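Kurnano Flight Stand for Articulated Figures

Home > Display > Stands and supports > Kurnano

Sold by Cesteo. Item 146. In stock.

Sooner or later every collector owns a figure that will not stand up. It stood up in the shop. It stood up on the back of the box, one foot forward, chin raised, cape caught in a wind. Then you put it on the shelf, went to make the tea, and heard it go, taking the whole front row along with it. The Kurnano is a stand for that figure, and for the ones it keeps knocking over.

It has a round weighted base, a bendy arm and a claw that closes around the waist. You can use it to hold a figure upright with both feet down, or lift it clear of the shelf for anything that flies, leaps, or has been thrown by something larger. The arm is made up of 6 ball links which click together, and you can leave links out if your ceiling is low or your ambitions are modest.

Designed by Ha-rang Myung, who used to repaint robots for a living and got tired of finding them face down in the morning. The first batch went on sale in January and was gone before we had written this page, which explains the page. 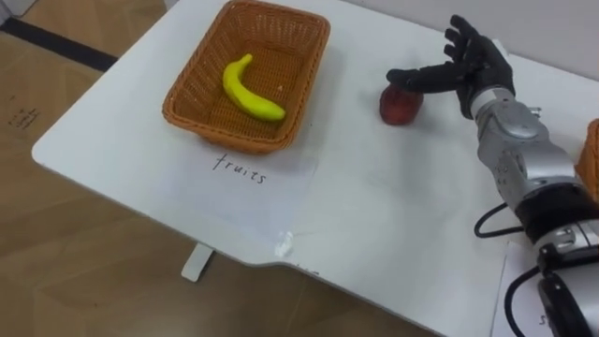

Will the claw mark the paint?
It shouldn't on ordinary factory paint, as the two jaws have soft sleeves where they touch the figure. Take more care with anything you have painted yourself, and let it cure fully first. Chrome finishes are a law unto themselves and we would put a strip of cling film under the sleeves.

What fits

The medium claw comes fitted. It suits most figures in the six-inch scale, including the broad-chested kind whose waist is the only slim thing about them. The small claw, in the bag, is for the little chaps with the swivel necks and the rubber-band hips. Capes go over the arm. Tails go wherever they like, in our experience, but the arm can be turned so that it comes up on the other side.

Very large figures are another matter. We tested the stand up to 200 grams with the arm at full stretch and it held its pose. Past that it begins to bow, slowly and with some dignity, until the figure is looking at its own boots. If you own a dragon, please look at the Skusport heavy stand instead, which is ugly and will hold a dragon.

Wheeled vehicles, beasts of burden and playsets: use a shelf.
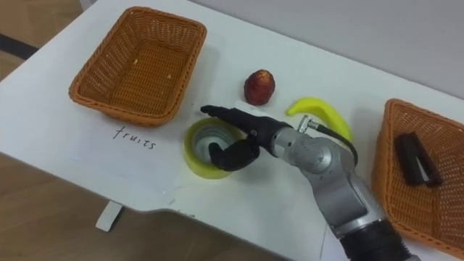 Short arms are stiffer than long ones, so start with fewer links than you think you need and add one at a time. Most people build the whole arm straight out of the bag, because it is there, and then wonder why their hero is nodding. For a standing pose you want two links, perhaps three if the figure wears a backpack. For a flying pose use four and lean the figure so that its weight stays over the base. A figure hung out past the rim looks marvellous in the photograph and is on the carpet by breakfast.

Putting it together

Push the first link onto the peg in the base until it clicks. It takes more of a push than seems polite. Add your other links the same way, then the claw. Open the jaws with your thumb and finger, bring them in from behind, and let go gently. They are sprung, and a claw let go in a temper can flick a sword out of a small plastic hand and under the sofa, where it joins the others.

To take the arm apart, bend each link sideways as far as it goes and pull. Don't twist. If a link has gone slack, a thin coat of clear floor polish on the ball will tighten it up, left overnight to dry. Superglue will tighten it as well, once.

In the bag

One weighted base, dark grey
Six ball links
Medium claw, fitted
Small claw
3 spare jaw sleeves
A folded sheet of instructions, drawn by someone with more faith in arrows than in words

Figures, shelves and self-control are not supplied.

Colours

Dark grey only. There was going to be a clear one. The clear plastic turned out brittle in the cold and the samples snapped in the post, so Sigrun Rønning, who looks after our stock, has a drawer of very pretty broken stands. We will bring it out when it survives a winter. Please stop writing to ask her about it, as she has begun to answer in one word.
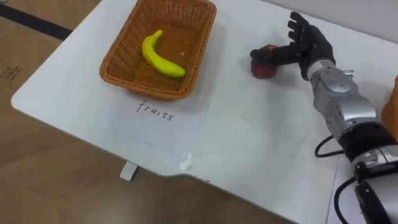 The base can be painted if grey offends you. Rub it down lightly first, use a primer meant for plastic, and keep paint off the peg or the first link will never seat properly again. Kuldeep Sachdeva sent us one he had done up as a broken pavement with a drain cover, and it made our own display look like a dentist's waiting room. We have asked him to do another and he has asked what we are paying.

What customers have said

"Bought one for a figure with loose ankles. It now looks braver than it has in years. Bought another four." — Gintarė Siliņa

"Does what it should. The small claw is fiddly if you have big hands, and I have big hands. One star off for my hands." — So-yul Son

"My old Yazıcı stands had a clip that went round the leg and left a dent you could see across the room. These don't. The base is wider than I expected, so measure your shelf, which I did afterwards."

That last point is fair. The base is wide because the arm is long. In a crowded cabinet you can overlap two bases at the rim, with the heavier figure on the lower one, and from the front you would hardly know.

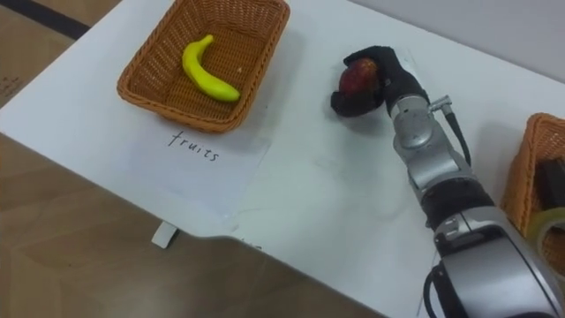 Small round fruit in a black gripper, over a white table.

Delivery and returns

Stands go out in a padded bag, or a box if you order several. Unopened bags can come back to us within the usual time for a refund. Opened ones can come back too, if all the links are in them. Please look under the sofa first.

Spare links, claws and sleeves are sold separately on the parts page. Spare bases are not, as people were buying them for paperweights and we ran out.

Care

Dust with a soft brush. Keep away from radiators and sunny windowsills, where the links soften and whatever they are holding sinks by degrees. A damp cloth is fine on the base. The sleeves pull off for washing and dry best on a saucer, well away from the plughole.

Page last revised March 2023.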